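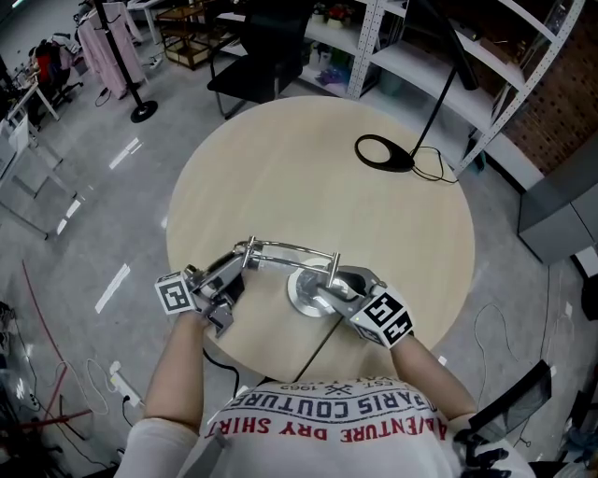
The rail had come off the bathroom wall in September, the week Anitha Rai moved her mother into the back bedroom, and it had been in a drawer ever since. It was a short chrome thing with two posts and a round disc at one end. Her mother called it the handle. Anitha called it the rail. The man at Wattanapong Hardware, when she described it to him over the phone, called it a Sallberg, and said they had stopped carrying them.

"Does it have both discs?" he asked.

"One."

"Then you need the other one."

She knew that. She had looked behind the tub and under the mat. She had emptied the vacuum bag onto a newspaper and gone through it with a fork.

Her mother came into the room at four in the afternoon, one hand on the wall, and sat down in the black office chair. She liked that chair because it was firm. She looked over at the table, where the leaves had never closed properly, and at the lamp somebody had stood up there with its cord in a heap.

"Why is the lamp on the table?"

"I was sweeping."

"And then what?"

"And then the phone rang."

Her mother thought about this. "Your father put that handle up," she said.

"He put it up crooked."

"He put it up where I could reach it."

Anitha didn't answer. She had measured the wall that morning. The old holes were 15 inches below where the leaflet from the clinic said a rail ought to go, and the tile between them had a crack she could fit a thumbnail in. She had already written down the price of a new one, a long white one from Cluneo with a rubber grip, and a man called Mano was coming to drill for it. All of that was on the pad by the phone, where her mother had certainly read it.

"I don't want the white one," her mother said.

"It's safer."

"It looks like a hospital."

Out in the hall the heat came on. Anitha went to the metal shelves and took down the coffee can her father had kept his screws in. He never threw out a screw. She tipped the can onto a dish towel and pushed the pile flat with her palm, and they both looked at it. There were hinges, a drawer knob, the brass 318 from the door of their first apartment, still wired together. There were two chrome discs.

Her mother leaned over and picked one up. She rubbed it on her sleeve and held it out.

"He always bought a spare," she said.

Anitha took it. It was the right size. She got the pad from beside the phone and sat down with it, and after a minute she crossed out the word *white* and wrote *ask Mano about the tile*.

"Lower," said her mother. "Tell him lower."

She wrote that down too.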